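The Norkach

The clock had been stopped for six years when Fereshteh Arabzadeh finally took it down off the wall. It was a Norkach, a heavy make that hardly anyone repaired anymore, and her uncle had bought it the winter he moved to Skonness. He wound it every night before bed. After he died she wound it too, for a month or so, and then one evening the key turned and kept on turning.

She carried it across the street to Jerome Manalo in a laundry bag.

"I don't fix clocks," Jerome said.

"You fixed the bakery's mixer."

"A mixer is a mixer." But he moved his coffee and let her set it down.

He called the next afternoon and told her to come over if she wanted to see the inside. She left the dishes. When she got there the case was in the corner with its door hanging open, and it looked smaller than it had on her wall. He had spread out a dark gray cloth, one of the big ones, and he hadn't bothered to smooth it.

"Small parts bounce on a bare table," he said. "On cloth they stay where you drop them."

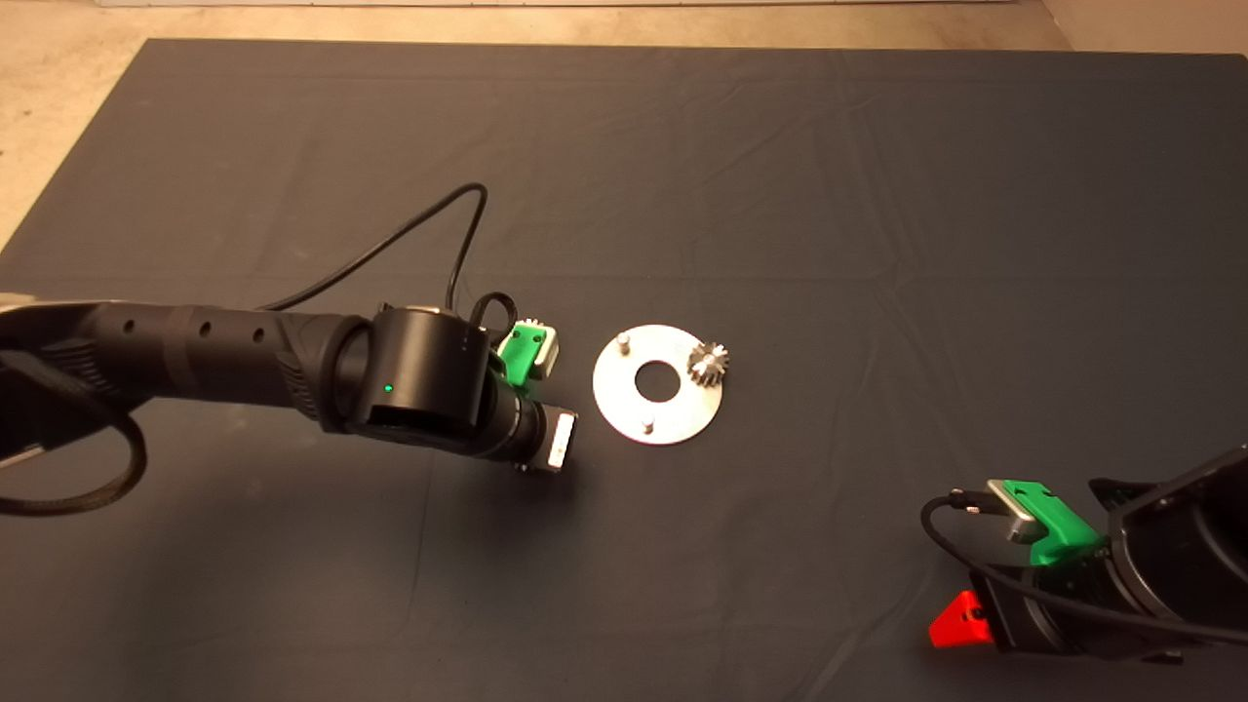

Fereshteh leaned in with her hands behind her back. She had expected more. All those years of ticking through the bedroom wall, and the piece he wanted to show her was a flat ring of metal with a couple of pins and one little gear.

"Is that the part that broke?"

"No. That part's fine. I wanted you to see it's fine." He scratched his neck. "The spring's gone. I can order one from Musport, but they want to know the number on the back of the case, and somebody scraped it."

"My uncle scraped it."

"Why?"

She thought about it. He had scraped the numbers off his radio too, and off the sewing machine. He said a number was how people came looking for you. She had been nine when he told her that, and she had gone home and peeled the label off her lunch box.

"It was 839," she said.

Jerome looked at her.

"He made me memorize it. In case it was stolen."

He wrote 839 on the back of an envelope and underlined it. Then he bent down and blew a bit of lint off the gear, very lightly.

"It'll be March before the spring gets here," he said. "Do you want to take the case home until then?"

She looked at the case in the corner. There was a pale patch on her wall the same shape, and she had been walking past it all day.

"Yes," she said. "I'll hang it up empty."

He found her the laundry bag and held the door.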